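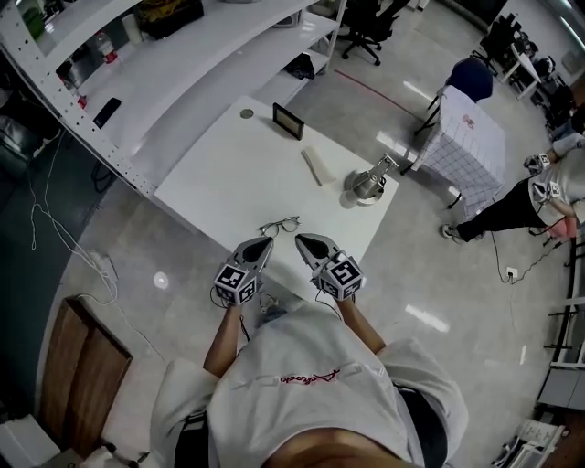 Glasses and cloth task at the first table, with both hand-held grippers.

Progress report, June
Project: Harkance household demonstrations
To: Charalambos Triantafyllou, Ustarach
From: the demo team

Hi Charalambos,

You asked for something shorter than last time and with fewer tables in it, so I'm just going to tell you how it's going. Mostly well! We have 1727 demonstrations on the drive as of Thursday, and 537 of those are from the glasses task, which we only started this month.

Quick recap of the glasses task for anybody you forward this to. The person picks up a pair of glasses with one gripper, brings the cloth over with the other, wipes each lens and puts everything back down. Sounds like nothing. It took me a whole morning to do it without dragging the glasses across the table by one arm (and I've been wearing glasses since third grade). Thin metal frames are hard to grab when all you have is two pointed fingertips, and you can't feel how hard you're squeezing the way you can with your own hand. We now tell people to go for the bridge first and only use the arms if the glasses have landed upside down.

The marker cubes on the grippers are doing their job. Tracking drops out when somebody turns a wrist so far that the cube faces away, and the lens wipe is exactly the kind of move where people do that. We looked through the bad recordings and 49 of the glasses demos have a gap long enough that I don't want to train on them. They're still included in the 537, so please take them off if you're quoting a number to anyone. I'd like to redo them and not patch them, and I think it's two days of work.

Cables are still my biggest complaint. They tug a little when you reach to the far side of the table, and you can see it in the data as a small wobble right at the end of the reach. The longer set from Michailidis is on order. Until it gets here we're keeping the objects on the near half for anything that needs a steady hand.

We also went back and forth on remote control, since it was in the original plan. We did try it on the arm for a week. People got the cloth folded okay, but each try took forever and everyone came out of it cranky. With the hand-held grippers a new person is making usable recordings after lunch on their first day. So my suggestion is that we keep remote control for the checks at the end, when we want to see what the arm itself can reach, and do all the teaching by hand. If that needs a formal change to the plan, tell me what form it is and I'll fill it out.

Training: the first model, trained only on the early demos, picks up the cloth nicely and then has no idea what to do with it. It kind of hovers. The second one has the glasses data in it and is running now on the Zondix machine. I don't have results I'd want to put in writing yet.

Money is fine. We're under on equipment and a bit over on people's time, all of it from the glasses task, and I'd like to move the difference across if you're okay with that.

Next up is redoing the bad recordings, then the same task with different cloths and a second pair of glasses with thicker frames. I'd also love for you to come by and try it yourself - mornings are best, we usually start at the table by 9:30. Let me know about the plan change and the budget shift when you get a minute, the budget one first please.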